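Notes from the home office, February 2019

I spend my working day on the phone for a company whose phone system lives inside my laptop, and the laptop lives at one end of the kitchen. These are the habits that have kept the two on speaking terms.

## Getting calls to come through

- Open the softphone before the browser. Mine is Vitar, and if the customer database gets there first, Vitar sulks and won't pop up the caller's record until everything is closed and reopened in the right order.
- Allow pop-ups for the database page only. Allow them everywhere and you will learn a great deal about discount flooring.
- Pick one headset in the sound settings and tell Windows to stop helping. Mine likes to move the ringer to the monitor, which has speakers the way a cat has opinions -- quietly, and at the wrong moment.
- Restart the laptop at lunch. I resisted this for years on principle. The principle cost me a lot of dropped transfers.

## Click-to-dial without calling Belgium

Phone numbers typed with spaces, dots and hopeful brackets will dial, just not where you want. Fix the number in the contact record the first time it goes wrong. Set the country code under Dialing Rules, save, then sign out and in again. The save button says "Saved" either way.

Test it on someone patient. I use Aoi Nagano, who handles the Skjelbred account and now answers every call from me with "Is this a real one?"

## Sharing a table with the kitchen

Clear the desk things before anyone cooks. A shallow basket is better than a drawer for this, as a drawer lets you forget the charger is in there until the battery hits 2 percent. Headset, notepad, pens and the mouse all go in, the basket goes on a shelf, and the table goes back to being a table.

Keep baking off the laptop's half. Flour gets under keys, and dough on a trackpad makes the pointer do things I can only call creative.

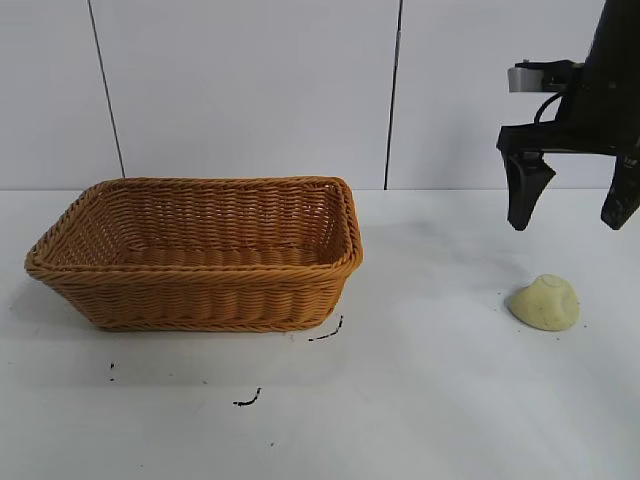 ## When the caller's record won't open

1. Check that the softphone says Ready. "Available" is a different thing, for reasons known only to Vitar.
2. Refresh the database page.
3. Look for two contacts with the same number. The adapter can't choose between them, so it chooses a blank screen.
4. Merge the duplicates after the call. Doing it during the call is how I once said "I've deleted you" to a customer in May.
5. If it still won't open, write the name on paper and type it up later. Keep a pen that works next to the phone.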